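去年十月开始，我每周要坐两趟长途车，背来背去就那么几样东西，偏偏每次都能收拾得一团糟。同事 Seema Vashisht 看不下去，说你那个小拉链包根本就不该那么装。后来我照她的意思改了几轮，慢慢有了一套自己的装法，今天一口气写下来，给同样爱用软包的朋友参考。

先说好，这篇讲的是那种不大的布面拉链包，有提手，能立着也能躺着放。硬壳箱、双肩包都不在讨论范围里，那是另一门学问了。 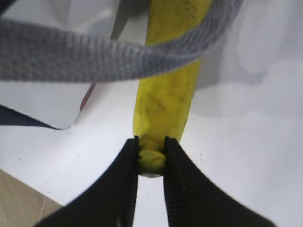
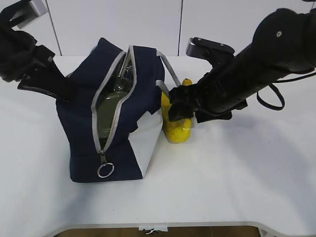 ## 动手前：先把桌子清出来

我以前是蹲在玄关装包的，一边装一边在鞋堆里找东西，不出错才怪。现在改到桌上装，桌面越浅越好，深色的小东西掉上去一眼就看见了（耳塞、发圈这些，我在深色地毯上丢过不知多少回）。

桌子擦一遍，干了再用。软包底下的布特别会吸灰，你桌上有饼干渣，包底就有饼干渣，到了酒店往床上一放，床上也有饼干渣！

然后把要带的东西全部摆出来，一样一样放平，别叠。叠起来你就会觉得“好像也不多嘛”，摊开才知道自己有多贪心。我第一次老老实实摊开的时候数了一下，16 件，最后真正用到的是 11 件。剩下那几件我现在还想不明白当初为什么要带。

## 第一步：把包彻底倒空

别偷懒，真的要倒空。拉链拉到头，包口撑开，翻过来抖一抖。我抖出来过一张过期的停车票、半包受潮的薄荷糖，还有一颗不知道是哪件衬衫上的扣子。

顺手检查三个地方：

- **拉链头**：来回拉两趟，哪里卡就停在哪里看看，多半是线头咬进去了。用镊子往反方向慢慢拽，千万别硬拉。
- **提手根部**：布面小包最容易坏的就是这里。捏住提手往上提一提，看缝线有没有松。
- **四个底角**：手伸进去摸一圈，有没有磨薄的地方。

拉链涩的话，拿一截白蜡烛沿着链齿蹭几下，再来回拉开，顺滑得很。Shivam Awasthi 推荐用铅笔芯，我试过，管用是管用，可是浅色的边会蹭灰，我后来就不用了。

## 第二步：瓶子先进，横着躺

很多人习惯最后才塞水瓶，塞不进去就硬竖着，包口合不上，瓶盖从拉链缝里顶出来。我的顺序正好倒过来，瓶子第一个进，而且是横着放。

横放有几个小讲究。瓶子最好贴着包比较长的那一边，瓶盖朝着你拿取顺手的方向。我是右手开拉链，所以瓶盖一律朝右。放进去以后先别塞别的，试着把拉链拉上一次，能顺顺当当拉到底，说明尺寸没问题；拉到一半鼓起来，换个小一号的瓶子吧，别跟它较劲。

当然，横放的前提是瓶盖不漏。测试方法很土：装满水，盖紧，用厨房纸裹住瓶盖那一头，横放一晚上，早上看纸。我家里有一只 Skuvthorpe 的杯子，用了两年一直好好的，有天早上纸就湿了，拆开一看，密封圈裂了。换个圈就行，不用扔杯子。

瓶身外面如果有水珠，擦干再放。这一条我是吃过亏的，充电线在包里泡了一路。

## 第三步：软的填缝，硬的靠边

瓶子躺好以后，两头会空出一些不规则的角落，正好拿软东西去填：

1. 袜子卷成小卷，塞在瓶底那一头。
2. 薄毛巾对折再对折，垫在瓶子和包壁之间。
3. 雨衣、购物袋之类能压扁的，铺在最上面。

硬的东西，比如充电头、眼镜盒，贴着侧面竖着放，别让它们正对着瓶子。一颠一碰，瓶子倒没事，眼镜盒上全是印子（别问我怎么知道的）。

线我建议单独装小袋。我用的是 Plalent 的网布小袋，看得见里面是什么，不用每次都掏出来认。没有小袋就用一只落单的袜子，效果一模一样，就是在咖啡馆里往外掏的时候稍微有点丢脸。

## 第四步：给小孩的东西留在外面

带娃的朋友请重点看这一段！玩具绝对不要压在包底。我侄子三岁，坐车时的耐心非常有限，等你把毛巾袜子全翻出来找他那只黄色小玩具，全车人都认识你了。

我的办法是，玩具先不进包，立在包旁边，等所有东西装完、拉链快要合上的时候再放到最上层，或者干脆让他自己拿着。塑料的、会滚会倒的小东西，尽量挑底是圆的、没有尖角的，挤在布包里不会顶出一个包来。

布玩偶就随意多了，还能兼职当填充物。不过 Satish Yadav 提醒过我一句，玩偶别跟零食放一起，他家那只兔子到现在闻起来还像芝士饼干。

## 第五步：拉链别急着拉到头

东西都进去了，先把包口两边的布往中间拢一拢，一只手压住上层的软东西，另一只手慢慢拉。鼓的地方停一下，用手指往里按，再接着走。硬拽容易把链齿拽歪，这种小包换一条拉链比你想的贵，我问过 Truvitz 的修补柜台，报价 48，我那只包买来也没贵多少。

路上要喝水的话，我会特意留一段不拉，正好够手伸进去摸到瓶子。进站安检前再拉严实。

拉链头上最好挂个圈或者一小段绳子，冬天戴手套也能拉开。圈不用大，太大了会晃来晃去叮叮响，我嫌烦，换过一次小的。

## 第六步：提起来走 12 步

最后这一步是我自己发明的，听着有点傻。装好以后拎着提手，在屋里走 12 步，正好是我家从餐桌到门口再回来。走的时候感觉一下：

- 包是不是往一边歪？歪的话，把重的那一头换个位置，通常是瓶子滑到边上了。
- 里面有没有东西在响？有就是哪里还空着，再塞只袜子。
- 提手有没有拧起来？布提手拧着提，没一会儿就勒手，放下来捋平再拎。

走完没问题，就可以放到门口了。

## 几个常被问到的小问题

**包里有味道怎么办？** 倒空，敞着口晾一天。还有味道就放一小包小苏打进去，拉上拉链过一夜。别喷香水，两种味道混在一起更可怕。

**能不能机洗？** 看标签。我的两只都是手洗，温水加一点洗衣液，用旧牙刷刷底角，浅色的拼接布单独多刷两下。晾的时候拉链拉开，里面塞条干毛巾撑形状。

**不出门的时候怎么收？** 我在里面放一团旧T恤，立在柜子里，提手朝上。压在别的箱子底下会压出死褶，很难恢复。

下次想写写怎么给这种包加一块可以拆的底板，我用 Dudás 的薄垫试裁了一块，大小还差一点，等裁合适了再来更新。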